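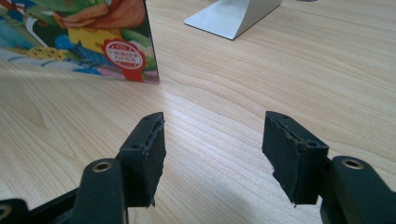 Speaker notes – club supporters' night, keep it under the half hour

Start with the raffle reminder. Tickets at the bar till the break. Then get going before people sit back down with chips.

G'day everyone, thanks for coming out on a cold one. I've been asked to talk about the heritage scarf, and I've got a lot of feelings about scarves, so bear with me.

Quick show of hands – who's still got one of the old Kaswood ones? (Wait. There'll be a few up the back. Let them wave them about.) Mine's gone a bit pink from the wash, but I wore it to every home game last season and I'm not stopping now.

So, the background. In February we put a form up on the members' page asking what you'd like to see in the shop, and the old hooped scarf won by a mile. I was hoping for the bobble hat, personally. I've made my peace with it.

We're doing 3000 of them, in the colours we wore back when we played at Rorkham, before the move. The colour was the hard bit! Every team photo from those years shows a different maroon. We ended up matching it to a jumper somebody's mum had kept in a drawer, and I reckon it's spot on.

(Hold up the sample. Both sides. Walk it down the middle aisle if there's room.)
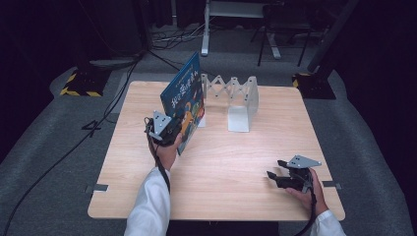

Now, the fringe. I know some of you wanted the long fringe. We got samples in both lengths and the long one kept catching on seat bolts, so it's the short one. You can boo me if you like. (Pause for booing.)

Price – read it off the card, don't guess like last time. Members get first go, two per membership, and 100 have been put aside for the juniors so the kids don't miss out. After that it's open to everyone, including you Clerkovholm lot who've married in.

People have been asking where the money goes. It goes to the juniors' away travel, mostly the bus to Buenaventura Park, and that's a long old haul with a bus full of under-12s and one working window. If there's anything left over it goes on new training bibs. I've smelled the current ones, so please buy a scarf.

Posting: yes, we'll post. Yes, interstate as well. Pick up from the shop is free and you get to have a chat, so come and do that if you're local.

Questions here. Likely ones:

- Is it wool? Blend. Cold wash, dry flat, learn from my mistakes.
- Will there be a second run? No plans for one at the moment.
- What about the bobble hat? Ask me again next year, please, loudly, in front of people.

Then hand back for the raffle draw. Don't forget to leave the mic on the stand.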